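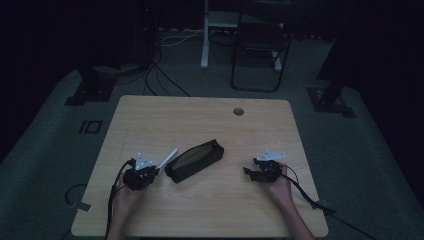
Zipper on the pencil pouch sticks, same spot every time. Opens fine for the first stretch then catches and won't go the rest of the way. I want the whole thing open flat so pens can go in and come out without digging. As it is the top is only partly unzipped and you can see the tan-brown lining inside, and I think the lining is the problem, it gets pulled into the slider. Pouch is the dark long one, Skiden, from the supply order. We have a lot of these so would like a fix before more of them go out to the rooms.

Opened by: Kenza Badawi, Brendisbridge site
Date: June 18, 2019
Item: pencil pouch, Skiden, dark
Priority: low (but annoying)
Status: open

Update 1
Tried pencil lead on the teeth. Soft pencil, rubbed both sides, ran the slider back and forth a bunch. Smoother up to the sticking point, still stops there. Wiped off the extra so it doesnt get on the pens.

Update 2
Candle wax, same result. Don't bother with soap, it left white crumbs in the corner and I had to pick them out with a pin.

Update 3
Turned it inside out as far as it goes. There's a loose fold of lining right along the tape, maybe the width of a fingernail. Stitching missed it. When the slider goes past, it eats the fold. Backed it out slow, holding the lining down with a ruler. Got it through once. Second try caught again.

Checked 2 more from the same box. One fine, one has the same fold but smaller and only catches if you yank.

Reply from supply desk, Grirnetbridge
Box is from the Bouzid warehouse, the November delivery. 300 in that lot. No other complaints logged so far. Can you tack the lining down by hand and tell us if it holds? If yes we will not return the lot. Please keep the bad one.

Update 4
Tacked it. Plain thread, small stitches, close to the tape but not in it. Needle has to go through lining only, if you catch the outside it puckers. Took me longer than I'd like, my stitches are ugly.
Ran the zipper 20 times full length after. No catch. Loaded it with pens and a thin ruler and did it again, little bit stiff at the end but goes.

Still to do:
- same repair on the other one with the fold
- look through rest of the box, pull any with loose lining
- ask Grirnetbridge who pays for thread lol

Leaving this open till the box is checked. If yours sticks before then, do not force it, back the slider up and press the linning flat with a finger first.

Status: open, workaround found
K.B.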